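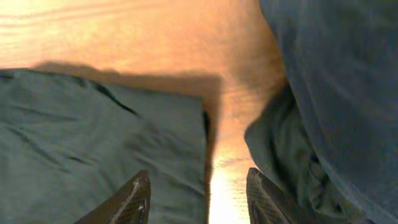 Linen Handling and Folding in Residential Settings
Speaker notes, session 4
Prepared by Mayu Hayashi, Household Services Training, Rallunano
Version of 2/29/20

Opening

Welcome participants and thank the host site. Introduce Rhun Pritchard, who will lead the practical portion. State the length of the session: 90 minutes, of which the first 28 are given to this talk. Questions may be taken at any point, but discussion of laundry chemicals should be held for the March session, where Ok-hee Cho will cover the subject in full.

Confirm that everyone has the printed folding guide. Participants who attended the earlier sessions will notice that the guide has been revised. The section on fitted sheets is new. The section on napkins has been shortened at the request of our dining staff.

Purpose of the session

The purpose of this session is to establish a common method for folding and stacking flat cloths across all Rallunano residences. Staff transfer between buildings more often than they did in the past, and a cloth folded in thirds at one residence and in quarters at another will not sit properly on the same shelf. Residents notice this. Several have mentioned it in their comment forms, and the Clalance building received more remarks on its linen closets than on its meals.

(Pause for comments from Clalance staff, if any are present.)

The work surface

Begin with the table. A flat wooden table at hip height is preferred. The surface must be clean and fully dry before any cloth is placed on it. Wipe with the grain and allow the table to air dry. Wax or oil finishes should be left for a full day before the table is used for linen.

Remind participants that light matters. Low sun across a table is attractive, but it can make colors hard to judge. Greens and blues in particular are easily confused late in the afternoon, and the teal hand cloths have been shelved with the blue-green table covers at more than one building. Where there is any doubt, sort by the woven label at the hem.

Folding a flat cloth

Ask Rhun Pritchard to demonstrate while the following is read aloud. Read slowly.

Lay the cloth face down with the label toward you. Smooth it outward from the center with the flat of the hand. Bring the far edge to the near edge and align the corners before pressing the fold. Turn the cloth a quarter turn and fold again. Press along the crease once. Repeated pressing sets a hard line in the fabric, and this is difficult to remove from cotton.

Small ripples across the top layer are acceptable. A second crease near the upper edge is a different matter. It generally indicates that an inner layer has shifted, and the cloth should be opened and folded again.

The side fold should run straight from top to bottom. If the underside shows beyond the upper layer, tuck it back before the cloth is moved to the stack.

Spacing on the table

Leave a narrow gap between one cloth and the next while working. Cloths that overlap tend to drag each other out of line when either is lifted. Large covers should be kept to one side of the table, with smaller items on the other.

(If time is short, omit the next paragraph.)

Bok-nam Ki has asked that the Brollus drying racks not be used as an extension of the table. The bars leave marks on damp fabric, and the racks were purchased for the laundry rooms only.

Stacking and shelving

Stacks are limited to 4 table covers. Place the folded edge toward the front of the shelf, so that a single item can be taken without disturbing the others. Newly washed items go to the bottom. Heavier covers are never placed on top of hand cloths.

Each shelf is to carry a printed card showing the item name and size. Handwritten cards currently in use may remain until replacements arrive. Requests for cards should be sent to Zdeňka Jurčo by internal mail, with the building name and the number of shelves.

Transition to practical work

Ask participants to move to the tables in pairs. Each pair receives one bundle of mixed cloths, unfolded. Rhun Pritchard will circulate. Instructors should correct alignment of corners first and leave matters of speed for a later session.

Participants who finish early may begin on the fitted sheets, following page 4 of the guide. All linen is to be returned to the carts by the door at the close of the session, and attendance sheets should be signed before leaving.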